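WORLD IN SHORT

Ivard closes its consulate in Barreto, and the citizens must travel

The government of Ivard has confirmed that its consulate in Barreto will close in July. The decision was expected, but the way it was announced was not very polite: a single paper on the door, in one language, with a telephone number that is busy all morning.

There are 3,820 citizens of Ivard registered in Barreto and the villages near it. From July they will have to go to the embassy in Drolura for a passport, a birth certificate or a vote by post. The journey is 262 kilometres, with one bus in the morning and one in the evening. The ministry says the closure will save money and that "most services" will move online. It has not said which ones. At present the website offers 13 forms, and the passport form is not among them.

The opposition in Cliltesau has asked for a debate — it has asked twice already. I would like to see one before the summer break, but I do not expect it.
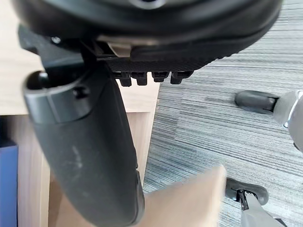 The ministry also promises a travelling desk, which would visit Barreto two times a year with one officer and a machine for fingerprints. On paper it is a good idea. In practice a whole consulate will be reduced to a black office chair with four little tabs hanging under the seat, and the queue in front of it. If you are a reader in Barreto and your passport ends this year, please apply now, while the office is still open.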